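Nestadus: Teaching a Robot Arm to Take Old PCs Apart
Project report, fall term
Soledad Cisneros and Oisín Gallagher
Drurbridge shared workshop
December 13, 2022

What we wanted to do

Every summer the workshop gets a pile of donated desktop computers. In July we helped strip a few of them by hand, and by the end our fingers were sore and we were both saying the same thing: a robot should be doing this! That was the start of Nestadus. Our goal for the term was to get an arm to pull a memory module and a hard drive out of an open desktop tower and put the drive down somewhere we could find it again.

We left screws out on purpose. A person opens the case and takes off the CPU cooler, and the arm takes over from there.

The build

We bolted everything to a slotted aluminum table. The slots are great for a project like this, where nothing stays in its first position for long. Oisín wrote the motion code in Python and Soledad designed and printed the fixtures.

The drive tray went through more versions than anything else. Version one was a plain box, and drives fell over in it. Version two had posts, but they were so tight that the arm's safety stop kicked in every time. The one we kept has posts with a small slope at the top, so a drive that comes in slightly crooked slides into line. Soledad wants it known that this cost us 1000 grams of filament, including the failures.

Our control program is called Trorov. It keeps a list of waypoints for each case model and moves between them at 20 percent speed until it gets near the case, then slower. We started with one long script and it was miserable to debug. Breaking it into short steps (approach, lower, grip, wiggle, lift) was the best decision of the whole term, and it meant we could rerun only the part that went wrong.

The wiggle step deserves its own paragraph. A memory module does not want to come straight up, even with the clips open. Oisín added a tiny rocking motion, end to end, and suddenly the modules came out cleanly. We may have yelled a little. 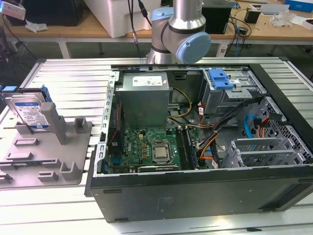

Tower on its side on the slotted table, with the arm behind the case and a hard drive upright in the tray at left.

Results

We ran 200 pick attempts, half on memory and half on drives. Memory worked in 90 of its tries. Drives were harder and we got there a little over half the time. Most of the misses came from cables that had drifted into the path of the gripper. Tucking them aside first helped a lot, but then a person is doing part of the robot's job, so we counted those runs separately in our log.

What we would change

We want a camera check before each grip, so Trorov can stop if a cable is in the way. The waypoints also need to be tied to the case itself - at the moment, if somebody bumps the tower, we teach every point over again. Soledad has a sketch for a corner clamp called Azevedo (named after the street she lives on) that should fix the case in the same spot every time.

Oisín is rewriting the gripping code over the break, and the next thing we want to try is putting a memory module back in.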